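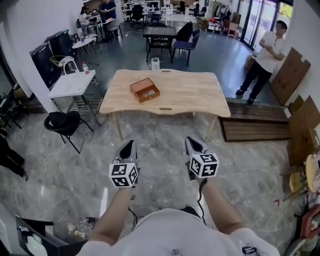 不用机器人，只靠人手里拿着一对夹爪，能给学习系统攒出可用的示范数据吗？

能攒出一部分，前提是任务动作不快、夹爪上的标记块大多数时候看得见，并且有人愿意在采集之后花同样多的时间去清理数据。

2023年1月27日

我对“人人都能采数据”这种说法向来提防。过去几年凡是冲着这句话买回来的东西，最后都变成一个人在采、另一个人在修。所以 Vondach 这套手持双夹爪到货的时候，我的预期很低。用到现在，预期提高了一点，提高的幅度配不上它的价格。

下面是一篇使用评测，写给正在犹豫要不要买的小团队。我们自费购买，一套 3285 欧元，含一对夹爪、标记块、线缆、一个头戴相机支架和一年的软件授权。相机要自己配，笔记本也要自己配，运费另算。卖家是 Drelcombe，Vondach 是他们这条产品线的名字，官网上两个词混着用，客服邮件里也混着用，我一开始还以为是两家公司。

## 我们拿它做什么

我们的目标很窄：让一台双臂机器人学会在桌面上开合小盒子、把小件东西放进去、再把盒子挪到指定位置。机器人是 Tanabe 的双臂台架，实验室里早就有，平时靠主从遥操作来采示范。遥操作的毛病大家都清楚：慢，手感差，新人上手要练很久，而且一台机器同一时间只能服务一个人。手持夹爪想解决的就是这几件事。人直接拿着末端执行器去干活，记录夹爪的位姿、开合量和头部视角的图像，回头再把这些轨迹映射到机器人上。

思路没有什么新鲜的，难处全在细节里。夹爪在空间里的位置靠两样东西得出：夹爪里的惯性单元，以及背上那个印着黑色方块图案的白色立方体。头戴相机看见立方体，解出相对位姿；看不见的时候靠惯性单元顶着。顶多久、顶得准不准，就是这套东西值不值钱的关键。宣传页上对这一点写得很含糊，只有一句“短时遮挡下保持连续跟踪”。什么叫短时，没写。

## 开箱和装配

夹爪本体做得扎实，这一点我没有意见。握把粗细对我合适，对组里手小的同事偏粗，捏久了虎口会酸。指尖是尖的深色件，可以拆换，换一次要拧两颗很小的螺丝，随盒附的那把扳手太短，拧到底的时候手指会顶到壳体。我们第一天就改用自己的工具了。

标记块装在夹爪背面，靠一个卡座固定。卡座有间隙。用手指轻推立方体的角，能感到它在动，幅度很小，小到你会劝自己算了。我没算。把夹爪夹在台钳上固定不动，来回推那个立方体，软件里读出来的指尖位置跟着走，到指尖那一端已经超过了我们放小件时能容忍的误差。这是一个典型的杠杆问题，标记离指尖远，根部的一点晃动到末端就放大了。我给 Drelcombe 写信，回复说新批次会改卡座，老批次建议“在接触面贴一层薄胶带”。我们贴了，有效。但这个价位的设备第一天就要用户贴胶带，我很难替它说好话。

线缆是另一件烦心事。每只夹爪拖一根细黑线，一直走到腰上或背包里的记录盒。说明书建议沿前臂走线，用绑带固定在袖子上。绑松了，线会往桌面上垂，伸手去够远处东西的时候，线从相机视野下方扫过去；绑紧了，手臂伸直时会扯接头。我们最后的办法是在手肘处留出一个弯，用夹子夹在衣服下摆上，每个人第一次穿戴都要调好一阵。夏天穿短袖时绑带直接贴着皮肤，出汗以后往下滑，六月试用演示机的时候就有人抱怨过，正式版没有改。

为什么不做无线？我问了。对方说无线会影响两只手的时间同步。这个理由我接受一半。市面上能做好同步的无线方案不是没有，只是要花钱，而他们大概不想在这上面花。

## 标定：宣传说很快，我们的经验

官方视频里标定一气呵成。我们第一次标定失败了好几遍，原因依次是：灯光在标记块上反光；相机的自动曝光没有锁；有一张标记贴面边角翘起来了一点；最后一次是软件在保存时卡死，什么提示也没给。

熟练之后，从开箱到可以录，包括穿戴、走线、标定、试录一条并回放检查，需要 40 分钟。我掐着表测的，测的是组里做得最熟的那个人。新手别指望这个数。遥操作那边开机到可录比这个快得多，这一点在官方的对比表里看不到，表里只比“每条示范的时长”，不比准备时间。如果你一天只采一小会儿，手持方案在总时间上根本占不到便宜。

标定结果能保持多久也是个问题。头戴支架只要被碰歪一点，相机到头部的关系就变了。好在位姿是算夹爪相对相机的，头歪一点关系不大；坏在双手各自的开合零点会漂。我们养成了习惯，每录完一段就让双手把夹爪完全闭合再张开一次，后处理的时候用这个动作校零点。这个技巧说明书里没写，是我们丢了一个下午的数据以后才想到的。

## 真正采起来是什么样

先说好的部分，它确实有。

动作自然。用遥操作开一个小木盒的盖子，操作者往往要试几次角度，录下来的轨迹里全是犹豫。手持夹爪去做同样的事，人的力觉还在，指尖顶到盒沿的感觉会传到手上，掀盖的动作又顺又短。看回放的时候差别很明显。对于模仿学习来说，示范里的犹豫是很要命的噪声，模型会老老实实把停顿学进去，学完以后停在半空中发呆。这一项我给高分。

换场地容易。桌子可以换，房间可以换，不必拖着一台双臂机器走。我们在几个不同的空间里录过，有自然光的、没有自然光的、人来人往的。背景杂一点对训练是好事，机器人台架前面那块干净得过分的布景早就让我们的视觉模型过拟合了。

上手快。组外的人来帮忙，看一遍就能做。遥操作至少要练上一阵子才敢用他们的数据。

然后是不好的部分。

人会作弊，而且自己不知道。拿着夹爪的人有腰、有肩、有腿，可以往前探身，可以侧过半步，可以把肘抬到一个机器人根本做不到的位置。我们最早采的那一批，映射到 Tanabe 台架上以后，有相当一部分轨迹不可达：要么超出工作空间，要么两臂在中间会撞上，要么腕部要转一个奇异的角度。数据看上去漂亮，机器人一跑就报错。Vondach 的软件里有一个“可达性检查”，听上去正好管这件事，但它只支持导入单臂模型，双臂之间的碰撞它不管。我们只好自己写了一个筛选脚本。

解决的办法很土：给采集的人定规矩。站位固定，脚不许动；躯干不许前倾；肘不许高过肩。规矩一立，动作自然这个优点就打了折扣，人变得僵硬，跟遥操作的差别也就缩小了。厂家的宣传同时说“像平时一样干活”和“数据可直接部署”，这两句话不能同时成立，至少在我们的机器人上不能。

遮挡比我预想的多。两只手在同一个小东西上配合，一只扶着盒子，一只掀盖，标记块很容易互相挡住，或者其中一个转到相机只能看见一条边的角度。惯性单元顶上来，头一会儿还行，时间一长就开始飘。飘的方式很讨厌，它是慢慢滑走的，标记重新出现的那一瞬间轨迹猛地跳回去。模型看见的就是一次莫名其妙的抽动。软件里有平滑选项，开了以后跳变没有了，可平滑之后的轨迹是错的，指尖从盒盖里面穿过去。我宁愿要一个诚实的跳变，起码我能用阈值把它找出来删掉。

默认设置是开着平滑的。请务必关掉。

快动作不行。我们试过一个抖布的任务，试了一次就放弃了，运动模糊使标记大段丢失。宣传片里倒是有叠毛巾，动作非常慢，现在我知道为什么了。

还有一件小事。头戴相机看着双手，人就会不自觉地低头凑近，想把标记留在视野里。结果训练出来的图像视角偏近、偏俯，跟机器人头部相机的视角对不上。后来我们在支架上改了俯仰角，又要求采集时头不要动，总算接近了。又是一条规矩。

## 数字

我们一共录了 900 条示范，任务只有上面说的那一类，桌面小盒子的开合、取放、挪位。这 900 条是软件里显示“录制成功”的条数，被操作者自己当场喊停的不算在内。

筛选分几道。第一道看同步，左右手时间戳对不齐的扔掉；第二道看跟踪，惯性单独支撑的时间过长的扔掉；第三道看可达，放到双臂模型里跑一遍，撞了或者够不着的扔掉；最后一道人眼看，动作明显失误却没喊停的扔掉。

我不打算给出留存率的精确数字，各批次差得太远，前期没定规矩的时候惨不忍睹，后期好了很多，平均下来的那个数对谁都没有意义。能说的是：第三道扔得最多，第二道其次，第一道几乎没有。线缆换来的同步确实是好的，这笔账我得给它记上。

清理数据的工时，跟采集的工时差不多持平。如果你在写预算，请把这一半写进去。很多团队只写前一半。

## 拿去训练以后

训练用的是 Akton，我们一直在用的那套框架，没有为这次评测做特别调整，网络结构和超参数沿用遥操作数据时的设置。这样对手持数据可能不太公平，可是大多数买家也会这样做，没有谁会为一种新的输入设备把训练流程推倒重来。

分三种情况比：只用遥操作数据，只用手持数据，两者混合。

只用手持数据的策略，接近物体的阶段很漂亮，又快又直，到了接触阶段经常差那么一点，指尖落在盒沿外面，合上，夹了个空，然后照样把手抬起来往目标位置送，仿佛手里有东西。接触阶段的误差跟前面说的标记块间隙、遮挡漂移是对得上的。贴胶带之后重新采的那批有改善，没有根治。

只用遥操作数据的策略，慢，犹豫，接触阶段反而稳。

混合的最好。但是这里我要泼一点冷水：我们没有做同等数据量的严格对照。混合组的数据总量最大，它赢了，有多少是因为数据来源多样，有多少单纯是因为数据多，这次的实验答不上来。我见过不止一篇产品文章拿这种比较当结论，我不想加入他们。要答这个问题，得在同样的总条数下换不同比例去跑，我们排不出机时。

还有一点，外观差异。手持采集的图像里有人的手臂、袖子和线缆，机器人看到的是自己的金属臂。Vondach 软件带一个遮罩功能，把手臂涂掉。涂得不干净，边缘常常留下一圈袖口，白衣服在浅色背景前尤其糟糕。我们试过让采集的人统一穿深色长袖，遮罩效果好了不少，不过夹爪背上的白色立方体还在，机器人那边可没有这个东西。要么把它也遮掉，要么给机器人也装上一个。我们选了后者，给台架的夹爪各粘了一个假的标记块，丑，但是管用。写到这里我自己也觉得荒唐，买了一套设备，为了配合它去改机器人的长相。

## 软件

录制软件能用，界面朴素，我不挑界面。挑几个要命的：

- 磁盘快满时不警告，照录，录出来的文件尾部损坏，整条作废。
- 任务名一旦建好不能改。打错一个字，就跟着你一辈子，或者自己去改数据库。
- 导出格式有两种，一种是他们自己的，一种是通用的。通用格式里没有跟踪置信度那一列，而那恰恰是筛选最需要的一列。我们是从私有格式里自己解出来的。
- 授权一年到期后还能录，不能导出。这一条写在合同附件里，销售没有提。

最后这条我认为很恶劣。数据是我们站在桌子前面一条条录的，到期以后却被锁在软件里。我去问，对方说“可以联系我们单独讨论”。谈下来的结果是，到期前录的数据可以无限期导出，需要签一份补充协议。如果你要买，请在付款之前就把这份协议签了。

也说一个优点。回放做得好，左右手轨迹、开合曲线、头部视频三者对齐，拖动流畅，可以直接在时间轴上打标记，写备注。我们在人工检查那一步省了不少力气。连遥操作的数据我们现在也转成它的格式放进去看。

## 人的问题

设备评测一般不写这个，我觉得该写。

手持采集累人。遥操作是坐着的，手持是站着的，双手各举着一只有分量的夹爪，悬在腰前，还要控制头不动、脚不动。录一阵就得歇，不歇的话后面的动作会变形，手往下沉，夹爪朝向跟着歪，这些全部会进数据。我们把每段录制限制得很短，中间强制换人。这样一来又要重新穿戴、重新走线，前面说的准备时间再来一遍。最后是备了 2 套绑带，一个人录的时候下一个人先把绑带穿好等着，才算把节奏接上。

每个人的习惯不一样，这一点对数据多样性有好处，对一致性没有。有人习惯左手扶右手掀，有人反过来；有人从正面推盒盖，有人从侧面挑。我们一开始觉得多样是好事，让大家随意，训练出来的策略在两种做法之间摇摆，左手刚伸出去又缩回来，换右手。后来规定了主手，掀盖方向也规定了。规矩越来越多，写满了一张纸，贴在桌边墙上。

看着那张纸我想，所谓“人人都能采”，大概是说人人都能拿起来，至于拿起来以后录出的东西能不能用，另算。

桌子的选择也有讲究，顺便说一下。浅色哑光桌面最省心。玻璃桌和高光台面会把标记块映出来，软件偶尔会认错倒影，算出一只在桌面底下的手。第一次看到那条轨迹时我以为是坐标系装反了，查了半天。桌高也要和机器人台架那边一致，我们头几批用的桌子矮，整体高度差靠平移补回来，可是相机俯角补不回来，那几批后来基本没进训练集。

## 跟别的路子比

有人会问，为什么不自己做。可以自己做。打印几个零件，贴上标记，接两个编码器，买一台好一点的相机，材料费远低于 3285 欧元。我们早先做过一只，精度不比这个差多少，可靠性差很多，线头三天两头断，同步全靠运气。如果组里有一个喜欢折腾硬件又没有别的任务的人，自己做划算。我们没有这样的人，有过，毕业了。

也有人会问，为什么不直接拍人手。我们也试过，从裸手视频里估计手指姿态再映射到夹爪上。便宜，采起来最舒服，映射误差大得没法做接触任务。用来预训练视觉部分也许有意义，做示范还差得远。

遥操作仍然是我们的底子。慢归慢，录下来的每一条机器人都能跑，因为本来就是它自己跑出来的。这句话听着像废话，等你花一整天筛不可达轨迹的时候就会想起它。

## 谁该买，谁别买

如果你已经有一台双臂机器人，已经有遥操作数据，想给策略补一些动作更利落、背景更杂的示范，任务是桌面上的、慢的、双手互相遮挡不严重的，组里有一个会写脚本的人，可以考虑。买之前做三件事：要新批次的卡座，签导出协议，把可达性检查自己先写好。第三件别等货到了再写，我们就是等了，前面几批白录了大半。

如果你还没有机器人，打算先攒数据、以后再挑机器人，我劝你别买。没有确定的机器人，就没有可达性可言，你采的是一堆漂亮的人类动作，将来能留下多少全看那台还没买的机器肯不肯配合。Drelcombe 的销售特别爱向这类客户推，话术是“数据先行”。

如果你的任务里有快速动作、柔软的东西、大范围走动，也别买。

如果你只想做个演示，借一套就行。他们有租的，按周算，租用期间录的数据导出不受限制，这比买断的条件还宽松，我至今没想通。

## 补几条零碎

头戴支架的海绵垫会掉渣，黑色的，沾头发。换过一次，新的也掉。

标记块表面别用酒精擦，黑色图案会淡。说明书第几页有写，字很小，我们是擦完才看到的。好在官网提供图案文件，可以自己打印了重贴，注意打印比例，尺寸差一点，深度就整体差一截。

录制盒的风扇在安静的房间里能听见。如果你同时录声音，放远一点，线长刚好不够远。

夹爪的扳机回弹力可以调，出厂偏硬。调软之后人不那么累，但是夹持力的感觉也弱了，容易捏过头。我们停在中间偏软的位置，并且记下了刻度，因为不同弹力下录的开合曲线形状不一样，混在一起训练之前最好归一化。软件不记录这个刻度，自己写在备注里。

续不续第二年的授权还没定。补充协议签完以后，手里这批数据已经不受影响，要不要继续采，得看同等条数的对照实验能不能排上机时。排上了，我会把结果更新在这篇后面。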